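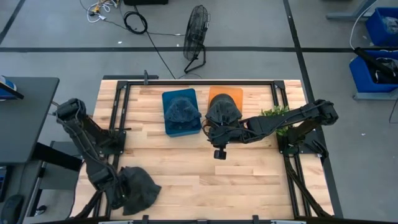
Dunkelgrauer Strick auf Blau und Orange, rechts guckt ein bisschen Grün hervor

Eigentlich wollte ich nach Zerkitz gar nicht hin. Ich stricke seit der Schulzeit (mit Unterbrechungen, einmal sogar mit einer sehr langen), und meine Restekiste ist voll genug, da brauche ich keinen Tag der offenen Tür in einer Strickerei, an dessen Ausgang garantiert ein Werksverkauf lauert. Aber dann stand Mareike Kasten mit laufendem Motor vor der Tür, und die 26 Kilometer sind ja schnell gefahren. Also los, am 10. Januar 2020, bei Nieselregen und mit einer Thermoskanne zwischen den Knien.

Die Strickerei Prilesik liegt hinter dem Sportplatz, man fährt erst mal dran vorbei. Wir sind zweimal dran vorbeigefahren. Drinnen dann gleich dieser Geruch nach Wolle und Dampf, herrlich! Im Flur hängen Musterkarten aus mehreren Jahrzehnten, und ich hätte dort schon eine Stunde bleiben können. Mareike hat mich irgendwann am Ärmel weitergezogen.

Der Rundgang fing im Garnlager an. 1023 Farbnummern führen sie, erzählte uns Herr Erdem, der die Gruppe führte, und gut die Hälfte davon wird kaum noch bestellt. Die liegen trotzdem alle da, ordentlich nach Nummern, was mich ein bisschen wahnsinnig gemacht hat, denn ich sortiere zu Hause nach Farbe. Bei ihnen liegt ein Senfgelb neben einem Flieder, und niemanden stört das. Anfassen durften wir alles. Ein Merino mit dem schönen Namen „Furby“ war so flauschig, dass ich es gar nicht mehr weglegen wollte. Für Mützen sei es aber nichts, meinte Erdem, das fusselt nach zwei Wintern aus. Schade.

Richtig hängen geblieben bin ich in dem Raum mit dem Holztisch. Ein heller, schöner Tisch aus Massivholz, so einen hätte ich gern in der Küche, und auf zwei kleinen eckigen Platten lag je ein dunkelgraues Strickstück, leicht gewölbt und zerknautscht, fast wie eine zusammengelegte Mütze. Links die Unterlage in einem Petrolblau, rechts in Orange. Jetzt kommt der Teil, bei dem Mareike die Augen verdreht hat: Ich fand, das Grau sah auf dem Orange viel wärmer aus! Auf dem Blau wirkte es kühl, fast ein bisschen streng. Ich habe bestimmt fünf Minuten hin und her geguckt. Seitdem überlege ich, ob mein grauer Pulli ein orangefarbenes Bündchen bekommt. Das rechte Teil hing vorne über seine Platte hinaus, das linke lag schön mittig mit Rand drumherum, und natürlich juckte es mich in den Fingern, das geradezurücken. Habe ich nicht gemacht.

Eine Frau aus unserer Gruppe wollte wissen, wie man solche Stücke am besten aufbewahrt, und da wurde es lebhaft. Rollen, falten, stopfen, jede hatte ihre Methode. Erdem ist für lockeres Zusammenlegen, bloß nichts Schweres obendrauf, und einmal im Jahr alles rausholen und auslüften. Ich mache das immer im Juni, auf dem Balkon, und die Nachbarn denken vermutlich, ich ziehe aus.

Danach ging es in die Nähstube, wo die Bündchen angekettelt werden. Das habe ich noch nie aus der Nähe gesehen: Masche für Masche auf lauter kleine Spitzen, mit einer Geschwindigkeit, da wird einem schwindlig. Ich durfte es probieren und habe sieben Maschen geschafft, davon eine falsch. Die Kollegin am Platz hat sehr freundlich dazu genickt und alles wieder abgezogen.

Und dann eben doch der Werksverkauf. Zweite-Wahl-Garne in Papiertüten, ein Tisch mit einzelnen Handschuhen, dazu Kaffee und ein Streuselkuchen, der für meinen Geschmack etwas zu lange im Ofen war. Ich habe vier Knäuel Dunkelgrau mitgenommen und zwei in Orange, das war nach dem Tisch ja klar. Mareike, die den ganzen Vormittag nichts brauchte, hat 80 Euro dagelassen.

Der Eintritt ist frei, Parkplätze gibt es am Sportplatz. Wer hinwill: Das Garnlager am besten gleich zu Beginn ansehen, nach dem Mittag war dort kein Durchkommen mehr. Das Bündchen ist übrigens schon angeschlagen.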